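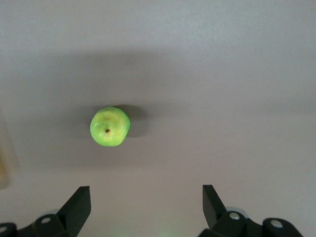

Is the Trandell arm kit worth 200 quid?

Fiadzo are selling it with the two-finger gripper and wrist camera. Their page says it will "pick and sort fruit out of the box". I want it for grading windfalls. Has anyone here paid for one and had it work on apples that aren't perfectly round?
Lucie Kennedy

omance_user
Bought mine in August. It picks up an apple on a bare pale table, yes. Put 4 in a bowl and it dithers. The sorting is a separate licence – read the small print. Camera is fine, but a strong shadow next to the fruit threw mine out until I moved the lamp.

Hadenent
Mine's great, no complaints.

tinshed1958
I'd ask Fiadzo for a video using your own apples before paying. They took 2 weeks to answer me and then sent the brochure again.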